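4. Response Times and Repair Requests in Small Rental Portfolios

4.1 Setting

The requests studied in this section come from three managed portfolios in Derkulthorpe, Hollenstein and Fardale. All three are run by small offices that look after apartments for private owners, most of whom own one or two units and live in another town. The offices switched to the same request system, Piro, within a few months of each other. Before that, tenants called the office or left a note in the mailbox, and the record of a repair was whatever the manager on duty had written down.

We took the first 1000 requests entered in Piro after the switch. Requests that were opened twice for the same fault were merged, and the earlier opening time was kept. Requests that the office opened on its own account, such as yearly smoke alarm checks, were left out before the count was made. What remains is a set of faults that a tenant noticed and decided to report.

Each request carries four times: when it was sent, when a person in the office first opened it, when a contractor or staff member was assigned, and when it was marked closed. The first two are set by the system. The last two are entered by hand, and we treat them with more caution. In Fardale, closing times cluster heavily in the late afternoon, when the office manager goes through the day's work orders in one sitting. A tap fixed in the morning may therefore show as closed at 4:30 p.m. We did not try to correct for this, but we do not compare closing times between offices at a scale finer than one day.

4.2 Sorting the requests

Requests were sorted by two readers working separately. The readers saw the tenant's text and any attached picture, but not the office's reply or the times. They first used the list of categories built into Piro, which has 25 entries. Several of these were hardly ever chosen by tenants, and others overlapped ("kitchen sink" and "plumbing, other" took nearly the same requests). We reduced the list to 16 categories and had both readers sort the full set again.

Where the readers disagreed, the request was given to a third reader, whose choice was final. Most disagreements concerned damp. A stain on a ceiling can be entered as a leak, a roof fault, a paint fault or mold, and tenants rarely know which it is. We kept "damp, cause unknown" as its own category and did not move a request out of it later, even when the closing note named the cause.

Urgency was coded on a separate scale with three steps. No heat in winter, no water, a gas smell, a door that would not lock and any fault described as sparking were coded as urgent. Faults that stopped a tenant from using a fixture were coded as ordinary. All others were coded as minor. The tenant's own choice of words played no part here. A request headed "URGENT!!!" about a squeaking hinge was coded as minor.

4.3 Results

The time from sending to first opening was short in all three offices and differed little by category. The time from opening to assignment differed a great deal. Urgent requests were normally assigned on the day they were opened. Minor requests in Hollenstein waited a median of 21 days, by far the longest wait in the study. The Hollenstein office saves small jobs until there are enough in one building to fill a contractor's visit. Tenants are told this in the lease packet, but the request system shows them only the word "open" until the visit is booked.

This matters for the second result. More than half of the repeat messages in Hollenstein were sent while a minor request was waiting in this way. The repeat messages seldom added anything about the fault. They asked whether the first message had arrived. In Derkulthorpe, where the office sends a short reply by hand when a request is opened, repeat messages were uncommon even when the repair itself took longer than in Fardale.

We found no clear link between the length of the tenant's text and the time to assignment. Requests naming the room and the fixture were assigned sooner than those that did not, and the difference held within each office. Requests that gave times when the tenant would be home were closed sooner, but few tenants gave them, and almost all of these were in Derkulthorpe, where the form asks for them.

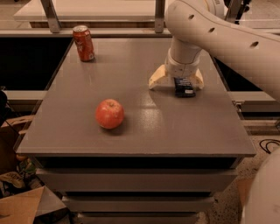 Figure 3. Gray tabletop with a red soda can and a red apple.

Baltazar Jaramillo, commenting on an earlier draft of this section, objected that time to assignment is a poor measure of service, because an office can assign a job to a contractor at once and then wait weeks for the contractor to come. He suggested that the date of the first visit be used in its place. We agree that the visit is what the tenant cares about. The date is missing from most of the Fardale records, however, and in Hollenstein it is entered only when a charge is passed on to the owner. Using it would have left us with one office. We therefore report time to assignment throughout and give visit dates for Derkulthorpe alone in the appendix.

4.4 Limits

The set covers only faults that were reported. Tenants who fixed a fault themselves, or lived with it, do not appear. The Hollenstein manager told us in June that some older tenants still telephone and that these calls are not always entered. We do not know how many were missed, and we expect that they concern minor faults more often than urgent ones. If so, the number of minor requests in Hollenstein is too low, and the waiting times given above describe only the tenants who used the system.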